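朝の飲みものを変えてみた話

四月に入ってから、朝のコーヒーをやめて赤い飲みものにしている。きっかけはNidia Ospinaさんの料理教室でもらったプリントで、「朝の一杯を赤くすると一日が変わる」と書いてあった。一日が変わる、と言われるとまず疑ってしまう性分なのだが、コーヒーの飲みすぎは気になっていたので、とりあえず10日だけ付き合うことにした。

買ったのはGrindierのハイビスカス濃縮シロップ。40mlを水で割れとある。説明どおりに作るとかなり酸っぱい。売り場のポップには「すっきり甘い」とあったはずで、あれを書いた人は本当に飲んだのだろうか。三日目からは勝手に薄めている。ついでに言うと、Cevportの通販で勧められた専用マドラーは買わなかった。スプーンで混ざるものに専用の棒はいらないと思う。

飲みものより面倒なのが、朝のテーブルの上である。うちの机は狭い。トースターを出して、マグを出して、ボトルを出すと、もう皿の置き場がない。収納の本には「使うものだけを出しましょう」とあるけれど、使うものだけを出してこの有様なのだから、あの手の助言はあまりあてにしていない。
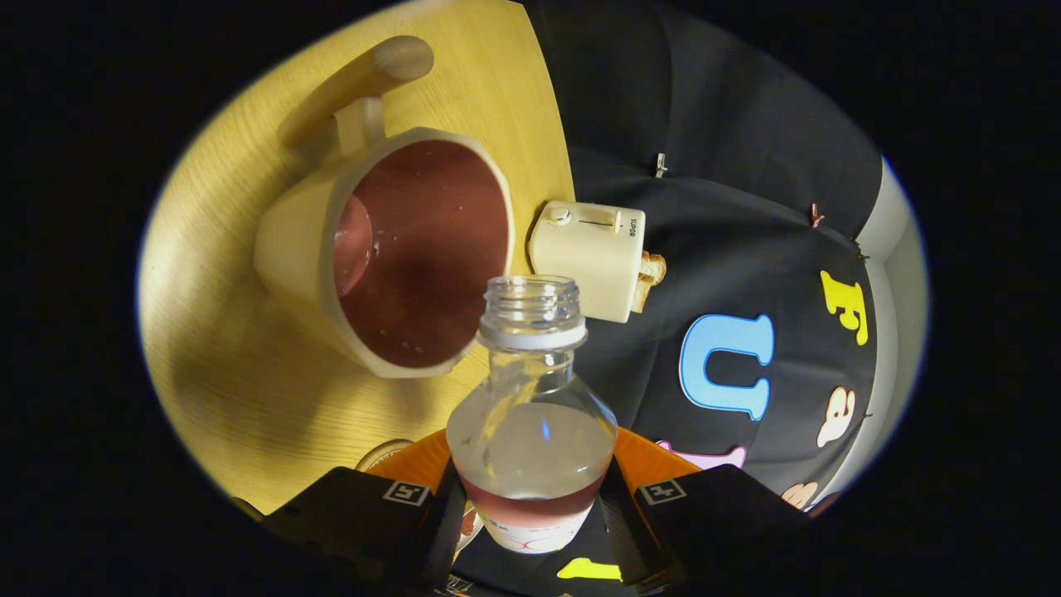 朝のテーブル。横になったマグの中に赤茶色、ボトルの底に赤。トーストはきつね色。

マグはクリーム色の大きめのもので、トースターも同じような色だ。揃えたつもりはなく、白は汚れが目立つ、黒は重たい、と消去法で選んだらこうなった。雑誌だと「色を揃えると暮らしが整う」ということになるらしい。うちに関しては、色が揃っても整ってはいない。

透明なボトルのほうは、残りの量が見えるのがいい。ただ、見えるせいで底のほうに少しだけ残っているのがいつまでも気になる。飲みきるには半端だし、捨てるには惜しい。Brivgateの保存容器に移すと香りが長持ちすると聞いたが、ひと口ぶんのために洗いものを増やす気にはなれない。

肝心の効果はというと、今日で7日目、特に何も変わらない。目覚めは前と同じくらい悪く、昼前にはやっぱり眠い。トーストとの相性だけは思ったより悪くなくて、バターを多めに塗ると酸味がちょうどよくなる。これはプリントに書いていなかった。

残り三日は続けるつもりでいる。シロップがまだだいぶあるので。そのあとはたぶんコーヒーに戻る。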